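Janwood Community Computer Reuse: progress report to the Plaver Fund, period ending April

The second grant payment arrived on schedule and the project is running to plan. Total spending so far is $2,496, most of it on storage drives and memory. The remaining money is set aside for the Dauda branch library, where evening classes begin next month.

Our target for the year is 100 desktop computers placed with families. We have placed 50. Requests are still ahead of supply, and the waiting list was closed in Lomia until more donations come in. Irja Kiiskinen is talking with two local employers about their retired office machines. 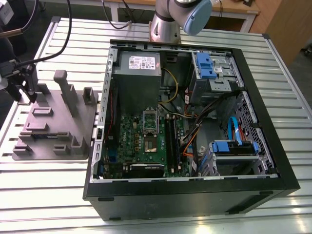 Desktop tower with the side panel off and no processor in the socket.

The Thursday class has 10 regular students, up from a slow start. Most of them asked for help with job applications and school portals, so Anneli Seppälä rewrote the course handout and moved the spreadsheet lessons to the end. Child care during class was the most common request on the feedback forms. We have not budgeted for it and would like to discuss it at the next call.

One delay to report: the delivery van needed a new clutch, and home drop-offs stopped while it was in the shop. They have started again. Receipts for the repair are in the attached ledger under transport.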